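Ticket 282 – fern tablecloth, Clundis shop
Status: open

Cloth wont lie flat, folds keep coming back. Print is gray fern w/ peach blooms.

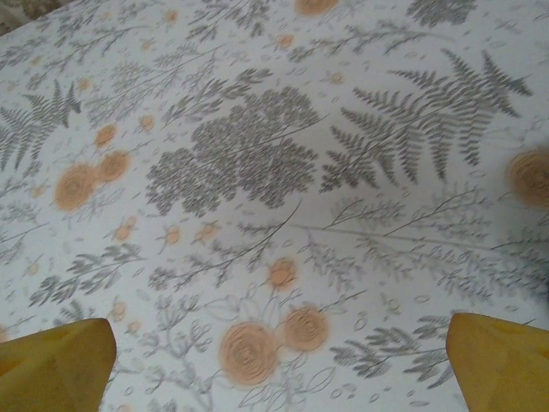
Stergiou: Which way was it folded in the box? Try a low iron from the back.

Ironed Thursday, 40 min. Better – not gone. Gray-blue cloth next, same order, same complaint. 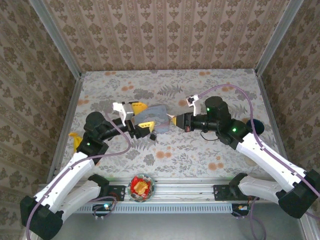
Care label says cool wash only so no steam on that one. Asked Mulier for clips, size 108. Banana and Cinnamoroll tin stay on the table for now.

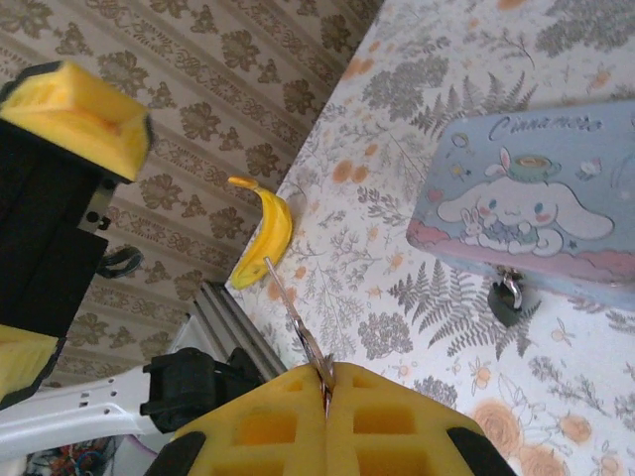
Reading time: 1 min

Clips not here yet. Leaving ticket open til they are.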